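**Call for participants: household water hardness survey, Cosness district**

Fultora is recruiting 200 households in Cosness and the villages served by the Bemeck pumping station for a study of limescale build-up in domestic kettles and shower heads. The study runs for nine months and closes in March.

Applicants must:

- live at an address supplied by the Bemeck main
- have no water softener fitted
- own an electric kettle with a visible element or a flat steel base
- expect to stay at the same address until the study ends
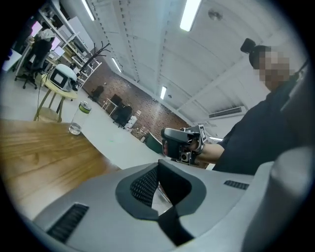

Each household receives a Nuchit test kit and a set of numbered sample bottles. Participants draw one sample a month from the cold kitchen tap, after running it for two minutes, and record the reading on the card supplied. Kettles must not be descaled during the study. If descaling cannot be avoided, note the date and the product used.

A short training session is compulsory for one adult per household. It covers sampling, reading the colour scale and storing the bottles – they should be kept upright and out of direct sunlight.

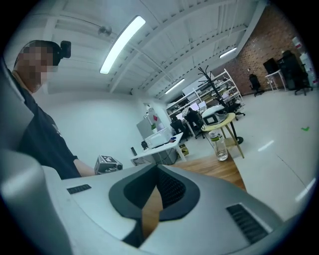
Households that return all nine cards receive a voucher. Partial returns are still useful and will be kept in the data, but do not qualify for payment. Results are stored by household number only. The earlier survey covered 2674 samples, and its summary tables will be sent to anyone who joins.

To apply, write to Fultora, Water Survey, Cosness, quoting reference 2000. Give your postcode, the number of people in the household and the make of your kettle. Applications close on Aug 29, 2020.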